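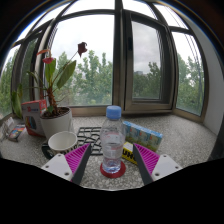 Does it matter if some of the demonstrations were collected with the wrist mount a few degrees off? It matters less than the lighting does, as long as the offset stays the same within a session.

That was the short version of what I told two people off-list, so I am posting the longer one where everyone can find it. Cyril's message from Mar 11, 2024 is quoted underneath my comments.

Cyril Marsden wrote:
> We trained the Harasym policy on the full pool of 2000 demonstrations
> and it does worse on clear objects than the version trained on the
> filtered pool of 1756. Opaque objects are the same either way. The
> filter only drops episodes where the pose track jumps. Is the
> tracker losing lock on clear plastic, or is it the windows?

I think it is the windows. I went through the 244 episodes your filter removed and sorted them by where they were collected. Most come from counters and sills with a large pane of glass behind the object. The clear bottles are overrepresented there because the Irdale sessions put them by the window on purpose, to get refraction and backlight into the data.

What the tracker does in those sessions is follow features outside. Trees are full of corners and they are far away, so when the hand moves ten centimeters they hardly move in the image. The tracker takes that as the hand holding still, then snaps back when it picks up the countertop again. That snap is the jump your filter catches.

The trouble is the episodes where it drifts and never snaps. Those pass the filter. I replayed 33 of the window episodes that stayed in the pool and compared the recorded closing position of the fingers with where the bottle was when they closed. In 11 of them the error was larger than the clearance on one side of an open gripper. A policy that learns from those will learn to close early.

Things I tried:

Masking the upper part of the image for tracking only. This fixed most of the drift. A textured counter helps a lot here – speckled stone gives the tracker plenty to hold on to, and a plain white table gives it almost nothing. The policy still gets the whole image.

Locking exposure at the start of each episode. Small gain. It stops the counter from going dark when the view tips up toward the glass.

Putting a colored coaster under the bottle. I would not read much into this. It did help the policy find the base of a clear bottle, but I only ran it with the Tarkden checkpoint and the coaster was in the test setup too. Someone should repeat it with the coaster present in training and absent in test before we say anything in the paper.

I did not try depth. The Pivetti sensor returns holes on clear plastic and I don't see a quick way around that.

On Cyril's other question, about clutter: I would leave it in. Mugs, boxes, plants, whatever people have on the counter. When I retrained on cleared surfaces only, grasp success on clear objects dropped in every kitchen except the one the data came from. The background showing through the bottle is part of what the policy has to cope with, and a bare counter doesn't show it much of that.

My suggestion is to rerun tracking on the full pool with the mask, apply the same jump filter afterward, and see how many episodes come back. I can have the mask script in the shared folder tomorrow. It needs the old calibration files, so please don't delete the ones from October yet.

Rin Yagi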